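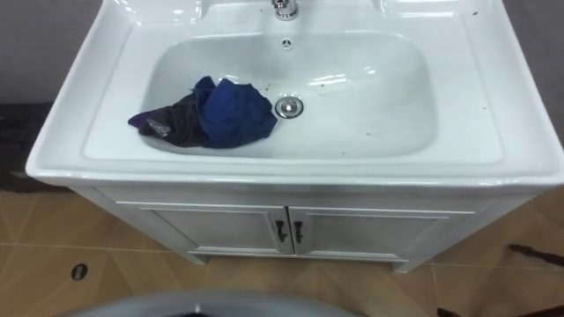

Bathroom sink, the quick way

Second in the bathroom series, toilet was last time, shower is coming in March if I get to it. Mostly for white ceramic basins with a pop-up or push stopper in the drain. Stone and glass are different animals, skip down to the end for those.

What you need

Two cloths in two colors. Dish soap. Baking soda. White vinegar in a spray bottle. An old toothbrush. A wooden skewer or a chopstick. Rubber gloves if your hands crack like mine do.

The two colors matter. One cloth washes, the other dries and shines, and they don't swap jobs halfway. I go dark for washing and bright for drying so I can tell them apart at 6 in the morning. Microfiber is good, an old T-shirt is fine. Terry towels leave fluff on the faucet and then you're back picking it off.

Clear everything first

Soap, cups, toothbrushes, the hair tie that lives behind the faucet. All of it off. If your sink has those little molded ledges for soap up by the faucet, they'll have a ring of scum on them. Warm water and dish soap, leave it while you do the bowl. Don't scrape with a knife. I did that once in our old place and the gray line was still there when we moved out.

Dry wipe before any water goes in. Hair and dust come up in one pass dry and turn into paste wet. Shake the cloth out over the trash, not over the bowl (guilty).

Dark drips and streaks

Hair dye, mascara, coffee, shoe polish, whatever it is, blot. Lay a damp cloth flat on it, press, lift, fold to a clean side, press again. Rubbing just makes one small spot into one big smear.
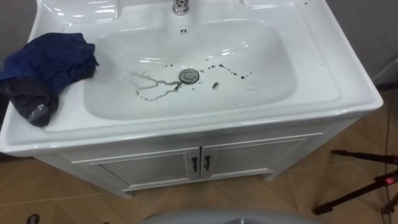 Thin streaks need a different hand from fat drops. Streaks you can usually chase down toward the drain with warm water and a fingertip in the cloth. Drops get blotted one at a time. With a bowl like this one, brownish-black lines wandering in to the drain from the left and seperate drops trailing off to the right, I'd take the drops first, working from the far end of the trail back to the stopper, and leave the streaks for last. Keep both cloths parked on the rim the whole time so you're not dripping across the floor to fetch one. And look at the ring of the stopper before you call it finished, color loves to sit in there.

Still a shadow? Baking soda and a little water, thick as toothpaste. Smear it on, 20 minutes, wipe in circles, rinse. A second round for dye. If that doesn't shift it, try a cream cleanser. I use the Kalomis one from the hardware store, small white tube, and it lasts forever as you only need a pea of it. Test low down at the back first.

NO bleach with vinegar. Ever, not even one after the other without a big rinse between. Open the window regardless.

The stopper

Everybody wipes over it and hardly anyone lifts it. Lots of the push kind unscrew counterclockwise by hand, the pop-up kind may need the rod let go under the sink first. Bucket under there if you're doing that. What comes up with it is your business. Toothbrush, dish soap, rinse, and dry the metal rim with the shine cloth or you'll get water spots by lunch.

While it's out — skewer down the drain, twist, pull. Hair comes up like spaghetti. Then hot water from the tap, let it run a bit. I've stopped bothering with the baking soda volcano, fun for the kids, does very little for hair. 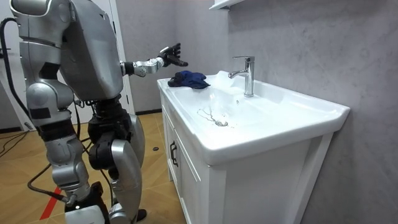
White vanity, by the left end of the sink top.

The overflow hole

The small opening up on the back wall of the bowl. If your sink smells and the drain's clean, it's that. Dish soap and hot water in a squeeze bottle, nozzle right up to the slots, squirt. Wait five minutes. Squirt again with plain hot. Gray stuff will run out from under the stopper, keep going till it doesnt. A straw brush fits some of them. Mine, no, slots too narrow, so squeeze bottle it is.

Once a month is plenty. Put it on the calendar next to the furnace filter.

Faucet

Soap and water first, always. For the white crust at the base, soak a paper towel in vinegar half and half with water, wrap it around, leave it 7 minutes and take it off. Longer isn't better on chrome. Rinse really well. Black or brass-look finishes, no vinegar at all, just soap.

The seam where the body meets the ceramic is what the toothbrush is for. Floss works too, pulled back and forth behind the base where no brush goes. Teguh Halim wrote in with that one after the toilet page and I've used it ever since. Thank you Teguh!

Aerator: unscrew the tip, soak it in a cup of vinegar, back on hand tight. Wrap tape around the pliers if it's stuck so you don't chew the finish. Our kitchen Restetti has a hidden one that needs a little plastic key. Key lived in the junk drawer, then it didn't. Tape yours inside the cabinet door.
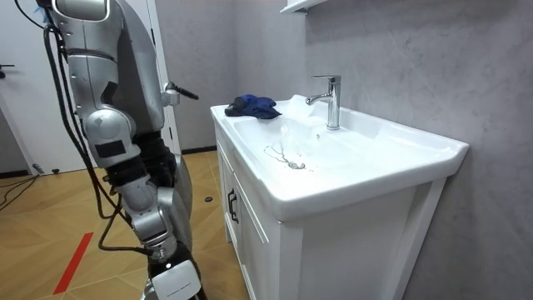
Single-lever faucet on a wide, flat rim.

Rim, cabinet front, floor

Rim gets the wash cloth, then the shine cloth, and go along the wall side too. Water sitting back there is what makes caulk go black. Caulk already black? Cut it out and redo it, no spray brings that back.

Painted cabinet fronts want a barely damp cloth and nothing gritty. Baking soda paste will dull paint. Wipe down, dry right after, pay attention to the bottom edge where drips hang and swell things.

Floor last. Whatever you knocked down is now on it. Tile is easy, grout wants the toothbrush again (a different toothbrush, mark it with a Sharpie).

Cloths after

Rinse the dark one on its own the first few times, cheap ones bleed. Hang both over the tub, never leave them balled up in the basin overnight. Wash hot, no fabric softener, it makes microfiber useless. When a dry cloth goes thin it becomes a wash cloth, when a wash cloth goes thin it goes in the garage.

Stone and glass

Stone: no vinegar, no lemon, no cream cleanser. Dish soap, soft cloth, dry it. Glass: soap, then a window squeegee. I have a little Fanska one and it does the mirror too.

How often

Quick wipe with the dry cloth every night, takes no time. Proper wash on Friday. Stopper out every 3 weeks, more if there's long hair in the house.

Questions in the comments, I get to them when I get to them. Someone already asked about rust around a drain ring — that needs its own page, working on it.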